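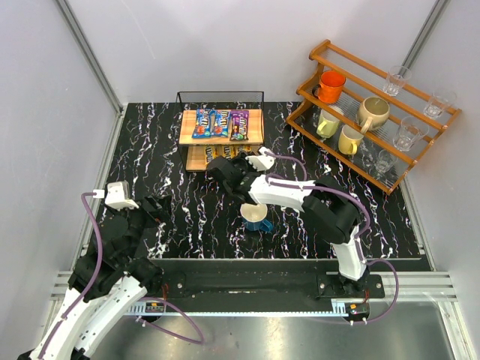 Pleludau is our way of teaching two arms to share one table, and since so many of you have written to ask what a working session looks like, I've finally put a few pictures together. The policy was trained on 2,408 demonstrations, and each arm learns to guess what its partner is up to before it moves — which matters a good deal when one gripper is down by the yellow candy on the lower shelf and there's a blue mug standing nearby on the open table.

Print | E-mail | 12 shares | 11 comments

Soft bags are a joy and a headache! Stacked in a loose, staggered pile like these three, with a mug set on the front one, they give the planner plenty to think about.

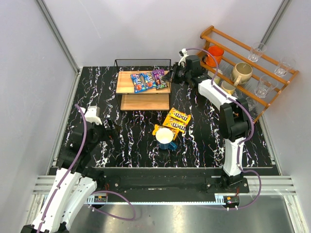
The crowded side of the table

Valentin Mihăilă is very fond of the rack on the right, and I've come round to it too. Clear glasses are hard for a depth camera, and a gripper hanging near the mugs has to mind its elbow as well as its fingers.
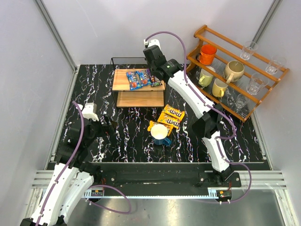
Page last changed: 12/1/18

The wrist views are my favorites, I must admit. They go into the network alongside the overhead ones, and from down here you can read the lettering on the yellow packets, with the other arm reaching in from the right. We give the wrist view

more weight 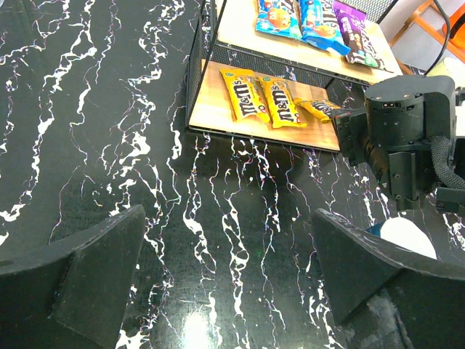 as the fingers close in, and less during the long moves across the table. Jika, our training code, handles that blending by itself, and in May we ran some 4,000 trials to settle the schedule. Do write if you'd like the settings — I'm always happy to send them along.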